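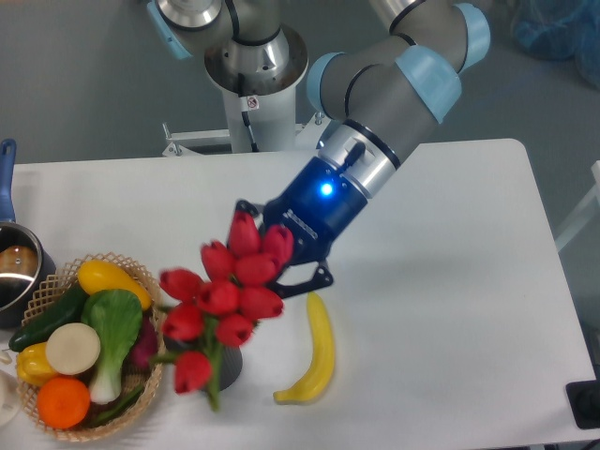
Artificial flowers to stay at Wultmont cemetery after rule change

8/23/25

Families with graves at Wultmont cemetery will be allowed to leave artificial flowers all year round, after the parish council dropped a rule that limited them to the winter months.

The old rule, in place for many years, said that silk and plastic flowers had to be removed by the end of March. Anything left after that date could be cleared by the grounds staff and thrown away.

Complaints grew in July, when arrangements were taken from 6 graves in the older part of the cemetery during the dry spell. Several families said they had turned to artificial flowers when fresh ones were lasting only a day or two in the heat, and that they had not known about the rule. A petition asking for a change was signed by almost 2000 people in Wultmont and the neighbouring village of Wullance.

The council voted on the matter at its last meeting. Under the new wording, artificial flowers may stay in place as long as they are in a fixed pot or vase and do not spread on to the path or the next grave. Faded or broken stems can still be removed, but the council will now have to put up a notice two weeks before any clearing takes place.

Glass jars, wire frames and loose ribbon remain banned. The council said these get caught in the mowers – a blade had to be replaced twice last summer.

The cemetery has 1201 marked graves, most of them on the slope behind the chapel. Mowing there will be cut from once a week to once a fortnight between May and September, giving staff more time to trim by hand near the headstones.

Flowers removed in July were not kept, and the council has written to the families to apologise. It has offered each of them a voucher for Tymoshchuk, the florist on Wullance Road.

The new rules take effect at once and will be posted at both gates. Printed copies can be picked up from the parish office, which is open on weekday mornings.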